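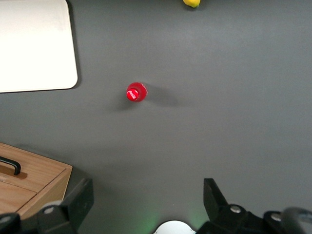 Is the Skalmont dining table worth $900?

Only if you find it on sale, and only if you were already set on a matte top. At full price there are better ways to spend the money, and I'll get to one of them.

Posted 4/8/19

I bought the Skalmont in September from Zinlow, in gray, in the 60 inch length. I paid the full price. Zinlow didn't send it to me and doesn't know I'm writing this. I mention it after reading a lot of glowing write-ups of this table before I ordered, and a good number of them had a line in small type at the bottom about a "complimentary product." Make of that what you like.

The sales page makes four claims. The top won't stain, the top won't show fingerprints, the table goes together without tools, and it seats six "in comfort." I've had it through a fall, a winter and one very long holiday dinner, so I'll go through them.

Stains

Zinlow calls the finish Ulla and writes about it as if it had been handed down from a mountain. I couldn't find out what Ulla is. I asked by email and got back the same paragraph that's on the product page, with my name at the top.

As a finish it's decent. Coffee wipes off. Red wine wiped off after a night. Ketchup, mustard and soy sauce have all come up with a damp cloth. What didn't come up was turmeric, which left a yellowish patch at one end the size of a coin, and a ring from the bottom of an oil bottle that I can still find if I look for it in the morning. Lemon juice did nothing that I can see, though I was careful to wipe it up fast after reading the care sheet. The care sheet says to wipe up "acids, oils and colored spices promptly." That's most of dinner. The product page has the word "stainproof" on it twice, and the care sheet, which you only see after you've paid, has "stain resistant." I'd like to know which department won that argument.

Fingerprints

Mostly true. If your last table was glossy and you're tired of chasing smears, you'll be happy here. Greasy hands leave a dull mark, but it goes away with dish soap. Plain water leaves streaks until it dries. Also, crumbs are very hard to see on the gray, and I've gone back and forth on whether that's a good thing. My forearms find them.

Assembly

No tools, it says on the box. The legs do screw in by hand, and that part took a few minutes. Then there's a crossbar underneath, held by bolts that come with a small hex key in a bag. A hex key is a tool. The instructions show one person doing the whole job, smiling. The top is heavy and you'll want a second pair of hands to turn it over, along with a blanket on the floor so you don't scrape the edge. I scraped the edge.

One leg was a little short out of the box. There are adjustable feet, so I dialed it in and it sat level. It has needed doing 3 times. Every time someone drags the table to sweep, the foot turns and the wobble comes back. I've now put a dab of glue on the thread, which probably does the warranty no good, but I'd rather have a table that sits still.

Seating

The top is 34 inches wide. On paper that's normal, and for four people it's a very good size. Put three on each side and the middle ones are fine, but the ones at the ends have a leg between their knees. The legs are set in from the corners, I assume for looks. Six adults "in comfort" is a stretch. Six adults who like each other, for the length of a meal – okay.

There's also the matter of what goes down the middle. With dinner plates on both sides you have room for a serving dish and a few bottles, and not much else. We keep a side table out now.

The smell

Nothing on the page about this. It smelled like a new shower curtain for the first couple of weeks. I kept a window open. It's gone now, and I can't say it would bother everyone.

Customer service

I wrote to Zinlow about the short leg and they offered a new one in exchange for photos, the order number and the sticker off the box. I'd thrown out the box. So if you do buy one, keep the sticker. The person who wrote back was polite and couldn't do a thing for me.

What I'd get instead

I spent a while at a friend's place with the Baloch, which costs less and has the legs right out at the corners. The top is plain oiled wood and it marks if you look at it wrong, but you can sand it and oil it again. You can't do that with the Skalmont. Once the Ulla finish is scratched, it's scratched, and the repair pen Zinlow sells is a shinier gray than the table. I tried it on the edge and it looks worse than the scrape did.

The Baloch isn't perfect. It's a bit low for my taste and delivery was slow, from what I was told. But I know what it's made of.

Would I send the Skalmont back? No. The return fee is steep, and most days it does what a table does. It's easy to clean, it looks good in a small kitchen, and it hasn't sagged or warped. My complaint is with the price and with the word "stainproof." Take a few hundred off and change the word and I'd have a lot less to say.

Good: wipes clean most of the time, hides prints, solid top.

Bad: leg placement, feet that unscrew themselves, turmeric, the repair pen.

I'll update this if the glue doesn't hold.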